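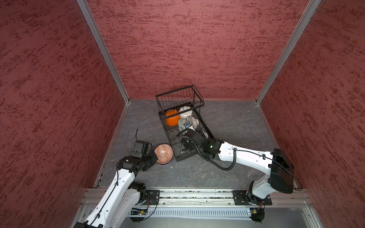
How to Run the Prompt Book for a Small Touring Musical

The prompt book is the master copy of a show. It holds the script, the score where there is one, every cue, every move, and the phone numbers of everyone who might be needed at ten minutes to curtain. On a long-running production it gets built over weeks by a team. On a small tour it usually gets built by one stage manager, at night, during a short rehearsal period, and then has to work in a different building every few days.

The method below is the one we used on Ulloa, a one-act musical with a cast of six and a band of four. The tour played 14 venues, from a school hall to a proper fly house. Joaquín Olivares directed and I called the show. It will suit any production of that size. If you have a flying rig or a revolve you will need more than this.

What you need

A three-ring binder, wide enough that the pages turn without dragging
Script and vocal score, printed single-sided
Tab dividers
Pencils, a good eraser, and a small ruler
Sticky flags in three colors
A clip light with a blue gel or a dimmer
A second binder, same size, for the backup copy

Do not use pen until the show has closed. I mean this for the whole book, including the contact sheet.

Step 1. Decide whether you call from the script or the score

For a straight play there is no decision to make. For a musical, ask whether more of your cues land on words or on bars of music. Ulloa has 39 pages of script and nearly everything that matters happens inside the songs, so I called the songs from the score and the scenes between them from the script, with the two interleaved in one binder.

If you don't read music well, call from the lyric sheet and count. Gisela Daza, our musical director, marked the bar numbers above each lyric line for me in the first week, and I could have called the whole show from that if the score had gone missing. Ask your MD early. By tech week they will have no time.

Step 2. Lay out the pages

Put the script or score on the right-hand page and leave the left-hand page blank. The left page is for blocking. Cues go in the right margin of the right page, level with the word or note they happen on.

If you are left-handed you may want this the other way around. Pick one and keep it through the whole book, because a deputy may have to take over from you.

Punch the holes before you write anything. Reinforce the holes on the first and last pages of each section.

Step 3. Write the blocking

Use initials for characters, with a circle around each one, and the usual letters for stage areas. USL is upstage left, DSC is downstage center, and so on. An arrow means a cross. Put a number in the script at the exact word where the move starts, then put the same number on the left page with the move beside it. Start again from 1 on every page.

Write what the actor did in the last run, and erase the version before. Directors on small shows change blocking up to the dress rehearsal and sometimes after it. Olivares moved the entire wedding number four feet downstage in our second venue when he found the back row could not see the bench.

For dance sections, don't try to write the steps. Write where people start, where they finish, and any point where someone is near a piece of scenery or the edge of the stage. The dance captain keeps the rest. Ours was Violeta Ledesma, who had her own notebook, and I kept a photocopy of it at the back of mine.

Step 4. Mark the cues

Lighting cues are LX, sound cues are SND or SQ, and anything physical on deck is usually called by hand signal or cue light. Number each department separately. In rehearsal leave gaps in your numbering, going up in fives, so that a late cue can slot in. After tech you can leave the gaps alone. There is no benefit in tidying them up.

Each cue gets three marks:

A standby, written half a page to a full page earlier, with a box around it
The cue itself, written level with its word or note
A line drawn with the ruler from the cue to the exact syllable or beat

Draw the line. When you are tired and reading in low light, the line is what you see first.

When several cues go together, bracket them and write the order you will say them in. We had one spot, the end of the storm song, with four cues in two bars. I called it as a single "LX 60 through 75, go" with the board operator, Joaquín Iturra, running the follow-ons from the desk. That took some practice and was far safer than saying each one. 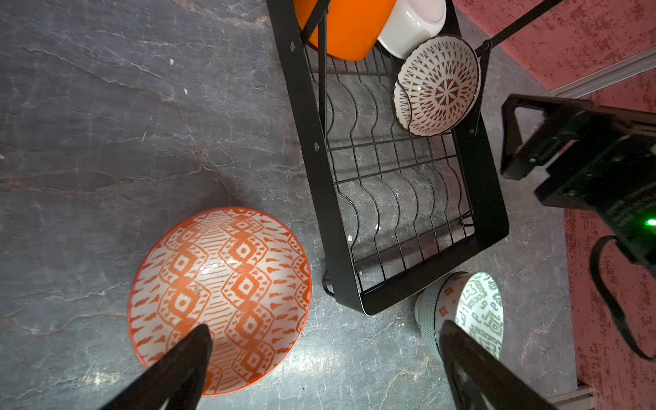

Flag the difficult pages. I use one color for quick changes, one for anything with a safety element, and one for visual cues, where I have to watch the stage and take my eyes off the book.

Step 5. Build the preset lists

At the front of the binder, behind the contact sheet, keep a preset list for each area: stage left, stage right, on stage, dressing rooms, pit. Write them as checklists in walking order, so the person doing the check makes one loop of the building without doubling back.

Every item needs a place as well as a name. "Lantern, stage right table, handle facing out" is a preset. "Lantern" is a shopping list.

Walking order changes with every venue. At the Katport we had to cross from left to right through a public corridor, which meant all presets had to be finished before the house opened. I kept the lists on loose sheets in plastic sleeves and reordered them on arrival, before anyone unloaded.

Step 6. Make a venue page for each stop

This is the part that belongs to touring. Before you leave home, make a single page for each venue and send it to the house contact to fill in. Ask for:

Stage width, depth, and height to the lowest obstruction
Wing space on each side
Crossover, and whether it can be heard from the house
Where the stage manager calls from, and whether there is a view of the stage
Headset channels and number of packs
Local rules on haze, blank firing, and open flame
Load-in door size and the distance to the stage

Then measure again when you get there. The Menditz sent us a plan that was correct in every detail except that it left out a radiator, and the radiator was where our stage left table had to go. We ended up putting those props on two shelves screwed to the back of a flat, and liked it enough to keep it for the rest of the tour.

If the calling position has no view of the stage, ask for a camera on the front of the balcony and a monitor at the desk. Check the monitor for delay. Clap on stage while someone watches the screen and listens on headset. If there is a delay you can notice, take your visual cues from a person in the wings.

Step 7. Do a paper tech before the real one

Sit down with the director, the lighting and sound people, and the MD, and go through the book from page one without actors. Ours took an evening, starting at 6:30. Read each cue aloud with its standby. People will find they have different ideas about what happens at the top of a song, and it is better to find that out at a table.

Bring the props list too. Our designer, Bonifacio Sarmiento, realized at the paper tech that the same letter was needed on both sides of the stage within 16 bars. We made a second letter.

Step 8. Copy the book

Once the show is open, copy every page into the second binder. Keep the two in different places. One travels with you and one travels in the truck or with someone else in the company. After any change, fix both on the same day.

Scanning is fine as an extra. I would not call from a tablet on a tour like this -- too many places with no outlet at the desk -- but I know people who do, and they carry a battery.

Step 9. Write the show report the same night

The report is short. Start and finish times, house count, anything that went wrong, anything that needs fixing, notes for each department. Our biggest house was 1123, at the Skonine, and the report that night was one line longer than usual because a cable ramp had come loose in the stage left wing.

Leave out opinions about performances. Those go to the director in person. If a cue was late, say it was late and say which one. If it was your call that was late, write that down as well.

A few common problems

The actor paraphrases and the cue word never comes. Write a second cue word in brackets next to the first, usually the next line of dialogue or a physical move.

The tempo changes from night to night. Shift the standby earlier and leave the cue where it is.

Pages tear at the rings. Replace them right away, and transfer the marks while the old page is still in front of you.

Headsets fail. Agree on a backup with the board operator before the first preview. Ours was that Iturra would run the show from his own marked script until he could hear me again. He had to do it once, for most of a duet, and the only cue that went late was a fade on the side lights. His script was a copy of mine with the blocking pages taken out, so if you are making the backup binder anyway, run off a third set for the desk at the same time.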